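Clavetti's Widow, and what I'm reading next

2020-04-17

Hello again, you lovely lot! I've been promising this review since I finished the book, and then I went and read it a second time, which didn't help with the typing. Kettle's on, so let's get going.

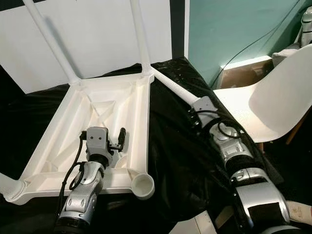
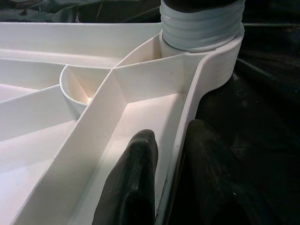

White plastic with plenty of ribs in both.

The book

Clavetti's Widow is the second in Trinidad Manzano's Holow series, and it's mafia romance of the properly dark sort (check the warnings at the front, she lists them all). Margareta Bălan has buried a husband she never liked and inherited his debts, his house and his bodyguard. The bodyguard is called Barbu. Reader, I was done for by page 5.

He hardly speaks! There's a whole chapter where he drives her from the city to Etwood in the rain and says four words, and I had to put the book down and walk round the kitchen. Manzano is so good at that sort of thing, the looks in the mirror, the hand that stays on the gearstick a bit too long. Margareta does enough talking for the pair of them and she's funny with it, which I wasn't expecting after how gloomy book one was.

What I didn't love

The middle sags. There's a long stretch with the cousins arguing over the shipping business, well over 60 pages of it, and I kept mixing up the two uncles. I also guessed who'd sold them out as soon as he turned up with flowers. And the kidnapping... I know, I know, it's that kind of book, but Margareta is far too clever to get into that car.

It picks up again once they reach the farmhouse, and the last few chapters are fantastic. I stayed up until silly o'clock and was no use to anyone the next day.

Should you read book one first?

I'd say yes. You could manage without, but the bit with the ring won't mean much and you'll wonder why everyone goes quiet when Etwood is mentioned. It's only 190 pages anyway, so you'll be through it in an afternoon.

Next up

Book three is due in November and it's the younger brother's story. I've got mixed feelings about him after what he did at the wedding, but if anyone can bring me round it's Manzano. Until then I'm rereading the farmhouse chapters and pretending to tidy up. Tell me in the comments if you're team Barbu!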